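Stotov 卓上作業データセット 説明書

最終更新 2018-11-17
管理 Sastiden 作業自動化グループ
問い合わせ先 Irina Ardeleanu

概要

Stotovは、卓上での仕分けと片付けをロボットアームで行った記録を集めたデータセットです。Sastidenの返却品センターでは、戻ってきた玩具や台所用品の小物を作業台に広げ、種類ごとに容器へ移す仕事を人の手で行ってきました。この仕事の一部をアームに任せるにあたり、学習用と評価用のデータとしてまとめたものです。

このファイルには、データの中身のほかに、導入にともなう職場側の変更も書いてあります。データを使う人と現場で働く人の両方が読むことを想定しています。

収録内容

収録エピソード数 1,000
検品後に残したエピソード数 970
学習用 600
評価用および予備 370

1エピソードは、作業指示を一つ出してからアームが待機姿勢に戻るまでです。途中で人が停止ボタンを押した場合も、停止までの記録を1エピソードとして残しています。除外した30件は、映像と関節角の時刻が合わなかったものです。

各エピソードには次のものが入っています。
・ロボット頭部のカメラの映像
・作業台の外に固定したカメラの映像
・関節角とグリッパ開度の時系列
・作業指示文(日本語、英語)
・結果の区分(完了、未完了、人が停止)
・担当者の自由記述メモ

作業台と物品

物品はセンターで扱う品目に近い大きさと硬さのものを選びました。柔らかいもの、滑りやすいもの、置く向きによってつかみ方が変わるものを混ぜてあります。配置はエピソードごとに変えており、同じ物品が毎回出るとは限りません。スポンジのキューブ、玩具の食べ物、皿、編みかご、ふたのない樹脂の箱は出現回数の多い物品です。

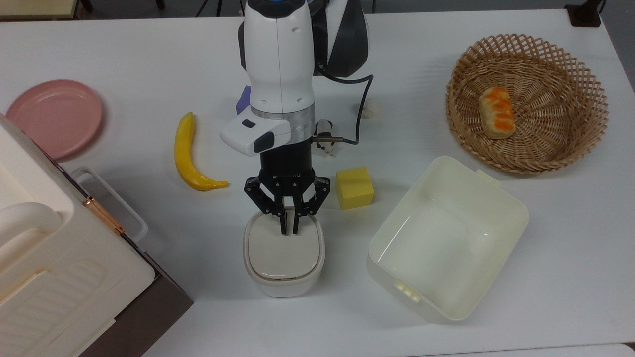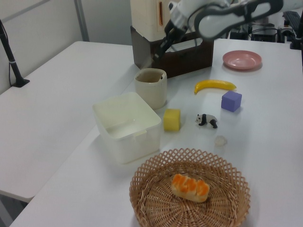

どちらも同じ作業台での記録で、オレンジ色の焼き目の玩具パンが編みかごに入っています。

作業指示の種類

指示文は現場の言い方に合わせました。「バナナを皿にのせて」「黄色いキューブを箱に入れて」のような短い文が中心です。担当者が普段使う「そっちに寄せて」のような言い方も一部に残しましたが、置き先が決まらない文には、曖昧であることを示すフラグを付けています。フラグ付きの文を評価に使うかどうかは、利用者が決めてください。

指示文の書き起こしはKaracaのチームが担当しました。方言や言いよどみは書き起こしの段階で直しています。元の音声は配布しません。

現場での変更点

アームの導入で、仕分け担当の仕事は次のように変わりました。

1. 作業開始時の物品の並べ方
以前は箱から出した順に積んでいましたが、現在は重ならないように広げてから開始します。広げる手間は増えました。10月の聞き取りでは、この点への不満が最も多く出ています。

2. 停止の判断
アームが同じ物品を二度つかみ損ねたら、担当者が止めて手で移します。三度目を待つ必要はありません。停止の回数は個人の評価に使いません。

3. 記録の入力
結果の区分とメモは担当者が端末で入力します。入力の時間は作業時間に含めます。休憩中や終業後に入力しないでください。

4. 持ち場
一人で二台の作業台を見る案がありましたが、試行の結果、見送りました。片方を止めている間にもう片方を見られなくなるためです。現在は一台に一人が付きます。

5. 検品
傷や汚れの判定は、これまでどおり人が行います。アームは物を移すだけで、良品か不良品かを決めません。

担当者のメモについて

メモは400件あります。原則として原文のまま収録し、氏名や勤務時間が分かる部分だけを削りました。「つかむ前に止まる時間が長い」「かごの縁に当たりそうで手が出そうになる」といった記述は、動作速度を見直すときの資料になりました。メモの公開に同意しなかった担当者の分は入っていません。

既知の問題

・頭部カメラの映像では、アームの陰になった物品が見えないことがあります。固定カメラの映像と併用してください。
・白い台の上の白い物や半透明の物は輪郭が取りにくく、領域ラベルの精度が落ちます。
・完了の区分は担当者の目視によります。置き位置のずれをどこまで許すかには個人差があります。
・日中と夕方で照明が違いますが、時間帯のラベルはありません。

利用条件

研究および社内教育に利用できます。担当者の作業速度を比較する目的や、人員配置を決める根拠としての利用は認めていません。再配布する場合は、この説明書を必ず同梱してください。

関連資料

停止手順と非常時の連絡先は、Wandavo作業台の運用手引きにあります。ラベルの誤りを見つけたときは、エピソード番号と該当する時刻を添えてArdeleanuまで連絡してください。修正は次の版でまとめて反映します。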